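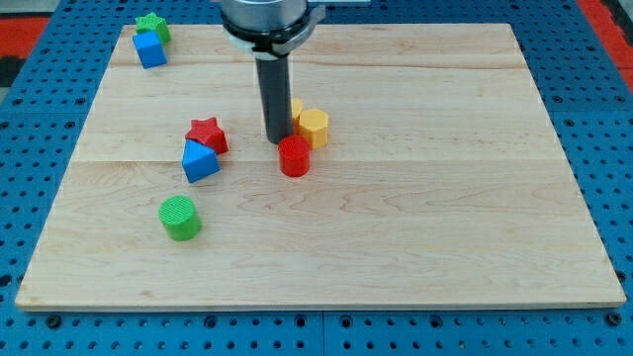
23 March 2018
By the Purves newsletter desk

The shape blocks are back in the toy library at Purves and can be borrowed again from the front counter. The set was off the shelf over summer while missing pieces were replaced. Loans are for 20 days and the deposit is still $2.

The blocks are coloured plastic, with stars, cubes and triangular prisms among the shapes. They have a ridged surface that small hands can grip easily, but crumbs and playdough get into the grooves. Please brush them with warm soapy water before bringing them back. Don't put them in the dishwasher - the last lot warped.

A flat board makes a good base, particularly on carpet, where the stars tend to tip over. Younger children usually like to sort by colour first. Older ones can try matching the same shape in different colours, or laying out a pattern for someone else to copy.

Check the pieces against the card in the bag before you leave. If something has gone missing at home, tell us when you return the set and we will organise a replacement.

Recent items
Drosau Hall bookings open for November
Virnetti puzzles: 42 new titles on the shelf
Roltorent Street car park entry moved
Toy library passes 500 loans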